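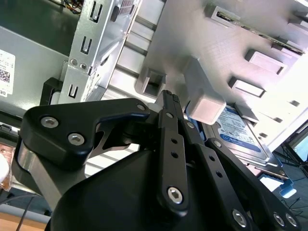 HOME & WORKSHOP

The Afterlife of the Office Computer

Every office has a closet where desktop computers go to be forgotten. Asabe Amadi has made a career of opening it. Her repair shop, Skundus, took in 1,540 retired machines last year and sent 1,059 back out to people who wanted them.

Amadi starts with the drive cage, a piece of folded steel she regards with the affection most of us save for parking meters. "Whoever designed these had very small hands," she says, "or a grudge." She allows herself 15 minutes per case. The stubborn ones get 16 and some language.
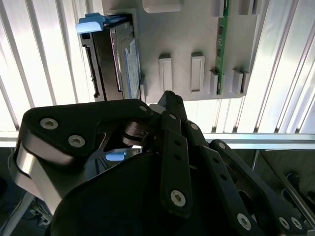 She is fussier about where the parts go next. A drive left on a bench will find a coffee cup to sit beside, so Amadi likes everything parked upright in a slot of its own – circuit boards included. Her old system was a shoebox. She speaks of it the way other people speak of their twenties.

Blue caddies get her approval too, mostly for the handle. A bare drive offers nothing to hold, and fingers wander to the places they shouldn't.

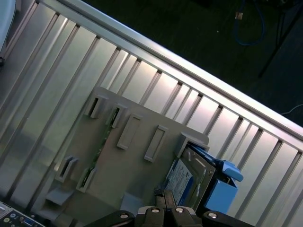 What to Keep, What to Let Go

Keep the screws, in a jar with a lid. Keep the caddies, even the ugly ones. The drawer of 100 mystery cables can go, though Amadi admits hers is still there.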